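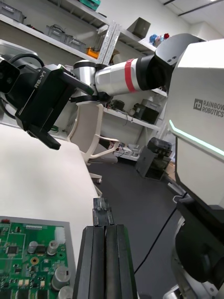 One subscriber wrote in August to ask whether the old unsubscribe link would keep working after the change of mailing service, and whether anyone who had opted out would start receiving mail again. Both points deserve a full reply.

The newsletter attached to this blog is moving from Stirko to Baumgartner. The list holds 900 addresses. Of these, 109 are marked as unsubscribed and will be transferred as a suppression list only, so that no message can be sent to them. Links in past issues will continue to work for 64 days - after that period, please use the link in the footer of any new issue.

Subscribers do not need to register again. The sender name will remain the same, but the sending address will change. Readers whose mail is filtered by an employer may wish to ask for the new address to be approved in advance. Subscribers at Mondurdale reported delays of this kind during the previous move.
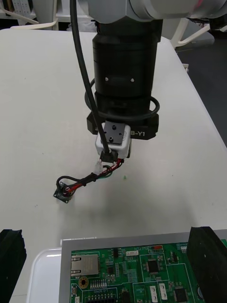 Changes to the signup form

The form in the sidebar has been replaced. It now asks for an email address and nothing else - the fields for first name and company have been removed. A confirmation message is sent after each signup, and the link in it expires after 2 hours. If it has expired, please complete the form again. The separate form on the Cledby archive pages will be updated at a later date.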